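# Laundry room tips: teaching the arm to fold

I've been asked to write up how we go about showing the arm a folding job, mostly by people who have tried it once at Estow, got a knot of sleeves for their trouble and gone home cross. So I've put down the things I wish I'd had pinned over the table when I began last August, in no special order (well, a bit of an order, but do skip about).

**Fold it yourself first, slowly.** Take the garment you mean to use and fold it with one finger and thumb of each hand, the way the grippers must. You'll find out very quickly which of your habits depend on the other eight fingers! Mine was smoothing with the flat of the palm. I had to learn to drag the hem outwards instead, and my shirts at home are the better for it.

**Choose one way to fold and stay with it.** Chelsea Dunmore and I lost a whole Friday to this. She tucks the left sleeve first, I tuck the right, and we had each recorded a good pile of turns on the Zandotard controls before we compared notes. The arm learned to hover in the middle, poor thing. We threw out 98 recordings and kept the 110 that were all done Chelsea's way, and it picked up nicely after that.

**Go in low for cloth.** With a cup or a box you can come at it from nearly any side. With a jersey top, bring the fingers down until they almost brush the table, open wider than feels sensible, and close gently. A pinch of a single layer slides about; a good fat gather holds, but then you must give it a little shake or a drag to open it out again. Practise both, and make up your mind which you want before you press record.

**Leave the mistakes you put right.** If you drop a corner and pick it up again neatly, keep that recording. The arm will drop corners too, and it needs to have met the cure. What I do wipe is dithering, by which I mean the long pauses when I was looking for my tea.

**Guiding by hand?** Hold the arm above the wrist, never by the fingers, and stand to the side so your sleeve stays out of the wrist camera's view. For small, fussy moves I much prefer the remote handles, though the old Gondari set wants a firm squeeze and tires the thumb after half an hour.

**Start from a mess.** Lay the top out flat and square every time and it will only ever know flat and square. Scrunch it, drop it, turn it round. Tops with a print are handy, too, as you can tell front from back on the playback.
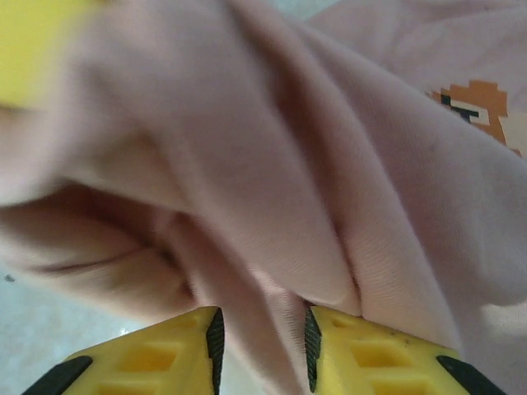

**How many times should I show it the same fold?**
Over 482 turns for a whole jersey top, if you want it to cope with any old heap, though a plain tea towel needs far fewer. Do them in sets of seven and have a stretch between sets.

**Keep the table bare and the lamp where it is.** We moved ours to the Tunstall end of the room to be nearer the socket, and spent a week wondering why the grip kept landing short. Put tape round the lamp base and round the table legs, and write the date on the tape if you do shift anything.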